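March, bench notes, sourdough hydration series

Starter was fed at 8 last night with the Kolent whole wheat and left on the shelf over the sink. Domed this morning, a little sour on the nose. Iara Pereyra wants the same flour used through the whole series, so the Waldale bag stays closed until we finish. I wrote that on the bag.

Total flour on hand at start: 2457 g. Enough for two batches at 900 g each, with the rest for feeding and dusting.

Batch A mixed by hand, no salt for the first 30 minutes. Dough tore when I stretched it early, then came together after the second fold. I think the water went in too fast. Next time hold back a splash and work it in with the salt.

For shaping I want a cool, smooth surface and very little flour. Marble suits me better than the wood board, which drags on anything this slack. Veined white stone makes it hard to see where I've dusted, so I go by feel. 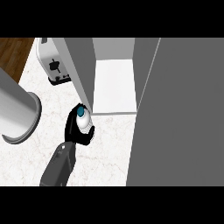
Bulk and shaping

Batch A had risen by half when I turned it out. Pre-shape was loose. Gave it a rest under a towel, then a tighter final shape. One loaf stuck in the basket at the seam and lost some height. Rice flour ran out, so I used plain.

Batch B got an extra fold and less time. Stiffer, easier to handle, smaller bubbles at the cut. Iara thought B had the better crust and I agree, though A tasted better the next morning.

Acharya's sheet gives water as a percent of total flour including the starter. Ours leaves the starter out. That explains why our numbers never matched theirs. I have redone the table both ways and put the old one in the back of the book.

Water: tap for A, bottled for B. Should have kept that the same. Can't separate it from the extra fold now.

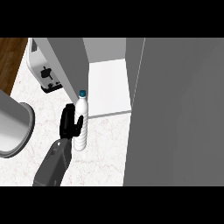
To do

Repeat B with tap water and the same folds.
Buy rice flour.
Check the oven against the second thermometer, left side seems to brown first.
Ask Iara if the Firnuneck rye is still wanted for the next series or if it can go to the feeding jar.
Relabel the starter jars, the tape is coming off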